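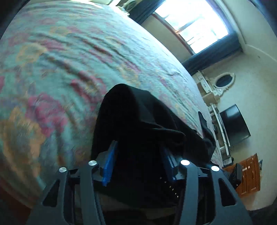

Report on a Visit to the Callik Textile Works and Guest House, Pirutthorpe
4 October 2018

Purpose of the Visit

The Amissah Hospitality Institute sends its second-year housekeeping and lodging students to a working supplier each fall. In past years the destination has been a commercial laundry. This year the teaching staff asked for a visit to a manufacturer of bed coverings, as the new unit on linen purchasing was introduced in May and had not yet been supported by any field work. Callik, which weaves, prints and quilts bedspreads for small hotels and boarding houses, agreed to receive the group at its Pirutthorpe works and to provide lodging for one night in the company guest house. This report was prepared for the Institute by Efua Ayaaba, instructor in lodging operations.

Arrival and Introduction

The group was received in the front office by the works manager, who outlined the history of the site and the rules for visitors. Long hair was to be tied back, and loose scarves and jewelry were to be left in the lockers. Students were asked to stay inside the yellow lines on the quilting floor. The manager explained that the Pirutthorpe building was first used for finishing wool blankets and that the printing department was added when demand for wool began to fall. The older loading doors are still in use and account for the cold in the north end of the building, for which sweaters are recommended.

The Printing Department

Cloth arrives from the company's weaving mill at Rovunska already bleached. At Pirutthorpe it is inspected over a lighted table, washed again and printed. Much of the discussion here concerned floral patterns, which remain the largest part of the company's orders from guest houses. The head of the department showed how a single floral design is prepared in several colorways and how the size of the repeat affects waste at the cutting table. A large repeat looks well on a wide bed but leaves more cloth unused when panels must be matched at the seam. A small repeat is cheaper to cut and hides minor faults in the cloth.

Students asked why so many properties still choose a busy pattern when plain white covers are common in larger hotels. The answer given was that plain covers must be washed after every guest if they are to look fresh, while a patterned cover with a medium or dark ground remains presentable longer. The instructor wishes to note that the Institute teaches laundering of top covers between guests regardless of color, and this was made clear to the students afterward.

The Quilting Floor

The quilting floor was the busiest part of the works. The printed top, the filling and the backing are fed together from rolls and stitched in a continuous length. The company offers two weights of filling. The lighter is intended for heated rooms and the heavier for seasonal properties. Operators check thread tension at the start of each roll, and a sample is cut and washed before the full order proceeds. The supervisor passed around two samples, one stitched at the correct tension and one too tight. After washing, the second had puckered along every line of stitching, and its corners no longer lay flat.

The noise on this floor made questions difficult. Ear protection was provided, but several students at the back of the group could not hear the supervisor. It is suggested that next year's class be divided in half before entering.

Washing and Wear Tests

In the test room, finished covers are washed and dried 200 times, with measurements taken at set stages. The technician keeps a record of shrinkage in both directions, loss of color and broken stitches. Students were allowed to compare a retired test piece with a new one from the same order. The difference in color was less than most had expected, but the binding had worn through at the corners, where a cover rubs against the bed frame. The technician advised buyers to ask about the binding before asking about the print, and to keep spare binding in the linen room for repairs.

The discussion of drying was of particular use. Quilted covers removed too early from a dryer will hold moisture in the filling even when the surface feels dry. They should be folded only after resting on an open rack, and should not be stored in plastic.

The Guest House

The guest house stands across the yard from the works and is furnished with the company's own goods. Rooms were clean and adequately heated. Supper was served at the long table in the dining room and consisted of barley soup, baked fish and stewed pears. After supper the students completed their worksheets on purchasing, using the Callik price list and a set budget for a small inn.

In the morning each student stripped and remade the bed in his or her own room under the direction of the housekeeper, who prefers a deep fold at the foot and does not tuck quilted covers at the sides. Her method differs from the one in the Institute's handbook, and it is faster on beds placed against a wall.

Matters for Follow-Up

The company has offered a box of printed and quilted remnants for classroom use. Shipping will be paid by the Institute, and the remnants should be stored in the upper linen cabinet. A request to visit the weaving mill at Rovunska has been sent to the company's head office, and a reply is awaited. Worksheets that were not handed in before departure are due at the next class meeting.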